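Virkdale clinic appeal passes halfway mark, but the sums need a closer look

September 12, 2018

The Plenov Fund says its appeal for a new clinic in Virkdale is "well past halfway." Supporters might want to read the small print before they cheer.

The fund set out to sign up 300 monthly givers by the end of the summer. Its latest update claims 343 pledges, which sounds like a target met and then some. A pledge in this case means a name on a web form. The update does not say how many of those people have set up a payment, and an email asking for that number got a reply thanking us for our interest.

Then there is the matched money. Dillasier, the building supplies firm, has promised to match gifts until November, but only those that arrive through its own page. Anyone who gave at a street collection or by check is left out.

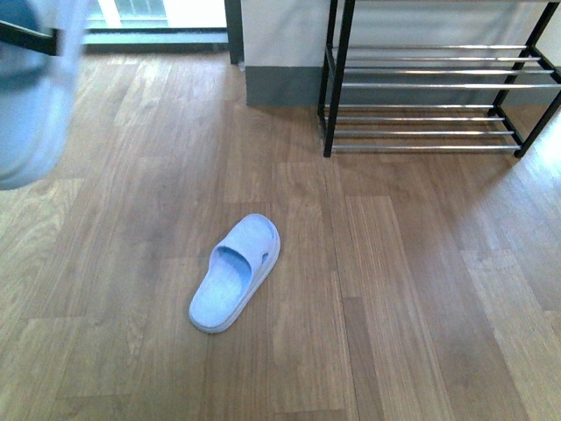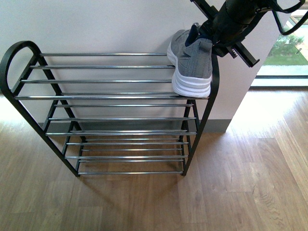 A blue slide on the floor, top, and a metal shoe rack.

The building itself has also shrunk. Last year's leaflet showed 40 beds. The current plan has a day clinic with 3 treatment rooms, and the word "hospital" has quietly gone from the website. A smaller clinic may well be the sensible choice for Virkdale, where the nearest doctor is a long bus ride away in Wattanapong. Donors who gave on the strength of the first leaflet were still owed a letter about it.

The fund says full accounts will be published once the matching period closes. It said much the same about the last appeal, and those accounts came out five months late.

Sign-up for monthly giving remains open on the fund's website.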